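Skirnby Clip-Lid Food Container, 600 ml

Kitchen Storage > Boxes and Tubs > Clip lids

In stock. Usually leaves us in 2 working days.

We have sold a lot of plastic boxes at Katona, and most of them promise more than a plastic box can do. The Skirnby came to us with the usual sheet of claims. We crossed out the ones we couldn't stand behind, and what remains is short.

It holds 600 ml to the brim. Nobody fills a box to the brim, so think of it as one decent lunch or the leftover half of a stew. The maker's leaflet talks about "family portions." We don't know which family.

Four clips, one per side, fold down over the rim. Snap the two short ends first, then the long sides. Done the other way, the lid tends to ride up at one corner.

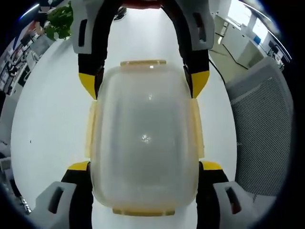 Skirnby clip-lid container, frosted clear with amber clips

The color is a matter of taste. Réka Fodor, our buyer, likes the amber. I think it looks like old tape, but you can find the clips at a glance in a crowded cupboard, and I'll give it that. The walls are cloudy, so don't expect glass. You will be able to tell soup from salad. You may not be able to tell one soup from another – use a label.

About the clips
The maker says 2000 openings. We have no way of checking that and neither do you. Clips are where these boxes fail, usually at the fold, and a replacement lid costs most of what a new box does. Keep that in mind before buying a stack.

Washing
Top rack only. Tomato sauce will stain it, whatever the leaflet says.

Freezer and microwave
Freezer yes, with some room left at the top. Microwave with the lid off. We don't recommend the "vent one clip" method printed on the sleeve.

Leaks
Fine upright in a bag. On its side with thin broth in it, we wouldn't bet a laptop on the seal.

Details
Capacity: 600 ml
Body and lid: plastic, frosted clear
Clips: amber, four
Height with lid: 75 mm
Sold singly, lid included

Returns accepted unused, in the sleeve. Questions about spare lids go to Ákos Sipos at the Kemcombe shop.

Page last checked August 31, 2024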